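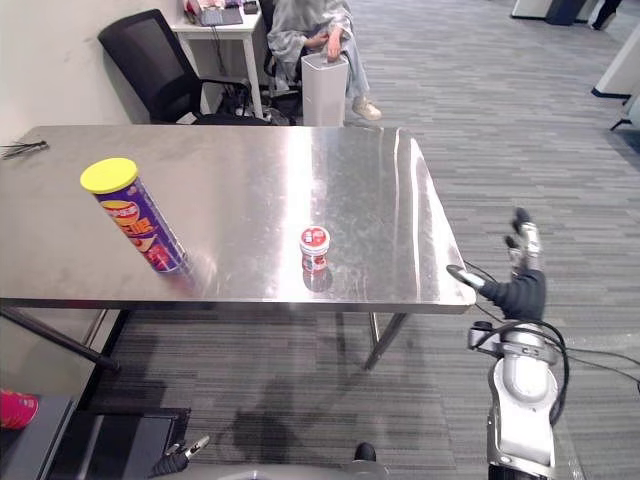
From the Plunari Open Handbook of Robot Software
Written by the Preltthorpe editing group. Last checked in May. Section: Perception

Odosell

Odosell is a perception program for robots that work at tables. It takes colour and depth pictures from a camera on the head of the robot, and it gives back a list of objects with their position, their size and a value for how certain the program is. It does not move the robot. The motion is planned by a different program, most often Sampaio, which reads the list and chooses how the hand should come near the object.

The program is known mainly for its work on shiny surfaces. It was started at the Preltthorpe workshop as a small set of scripts, and it is now kept by the Plunari project.

Background

Many table perception programs begin in the same way. They search for the largest flat surface, remove it from the depth data, and treat what stays above it as objects. On a matt wooden table this works well. On polished metal it often fails, for two reasons.

The first reason is that bright reflections of ceiling lights leave holes in the depth data. A brushed steel top can show these lights as long bright bands, and inside a band the camera may give no distance at all, or a wrong one. The second reason is the mirror image of the objects. A small jar with a red and white label, standing on such a top, has a reddish reflection directly under it, and a detector that looks only at colour can draw one tall box around both. The centre of the box is then too low, and the hand is sent toward the table.

Method

Odosell works in 6 stages, and each can be turned off in the settings file.

The first stage finds the edges of the table in the colour picture and uses them together with the depth, so that the surface is still found when the depth has holes. The second fills these holes with the height of the table, but marks them as "guessed". The third proposes objects from colour. The fourth is the mirror test: every proposed object is compared with the region under it, turned upside down. If the two are alike in colour and the lower one has no height above the surface, the lower one is removed. The fifth stage fits simple shapes, such as a cylinder for a snack can or a short cylinder for a jar. The sixth follows the objects from one picture to the next and gives them stable numbers.

The mirror test has 2 modes. In the strict mode a region is removed only when depth data is present there. In the open mode, guessed depth is also accepted. The open mode removes more false objects, but it can also remove a real flat thing, for example a printed card lying in front of a box of the same colour.

The robot's own body

The hands and arms of the robot are often inside the camera view, and their metal links are reflective too. Odosell reads the joint angles, draws a simple model of the arm, and covers this area with a mask before the third stage. The mask is made a little wider than the arm – loose cables along the side of an arm are not part of the model, and without the extra width they were reported as thin objects. The width must be set by hand for every robot.

People and furniture in the background are not masked. They are dropped later, when the program keeps only what is above the table area.

Settings and tools

The settings file has 29 entries. Most users change only the table height, the mask width and the mirror mode. A viewer is included. It shows the colour picture with the accepted objects in green and the removed reflections in grey, and it can step through a recording one picture at a time.

Known problems

Thin dark things near the edge of the table, such as cable ties, are often missed, as the fitting stage has no shape for them. Lids are sometimes reported as separate objects when their colour is very different from the body, as with a bright yellow lid on a purple can. The usual repair is to raise the joining distance.

Clear glass is not supported.

See also
Sampaio (grasp planner)
Depth hole filling
Self-masking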